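Teaching by doing, one box at a time

Oct 12, 2026

The trainer at Primbridge starts early and talks fast. Job of the month – show the Zoubi arm how to clear a small table. No code. Just hands.

"People think I programme it," the trainer says. "I don't. I do the job, slowly, and it gets recorded. Then I do it again." The target is 348 runs before the end of the week. When we called in, 321 were done.

Each run lasts 15 seconds or so it should. Too quick and the hand tracking slips. Too slow and the arm learns to dither.
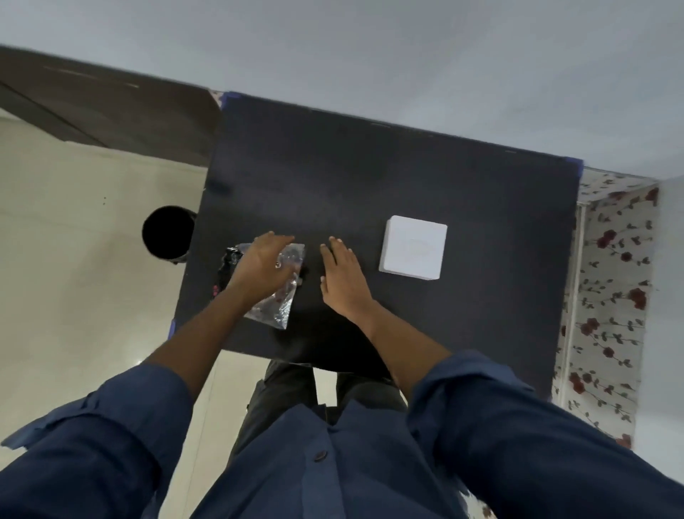

Hands down on the table, a plastic bag on one side and the white box on the other.

Bags are the worst, aparently. "A box is a box. A bag is a different shape every time you touch it. I put my palm flat on it so the model gets a clear look at the contact."

And remote control? They tried that first, in June, with the Punia handset. Fine for boxes, the trainer says, hopeless for anything soft. "You can't feel it. I threw out 23 runs in one afternoon and went home cross."

So bare hands for most of it now, remote control for the last bit of tuning. Does the arm copy mistakes? "Oh yes. I used to tap the table before every pick. Guess what it did."

Next up is folding, on the Zevari rig. Not looking foward to that – "cloth is bags but worse" – but the bench is already booked.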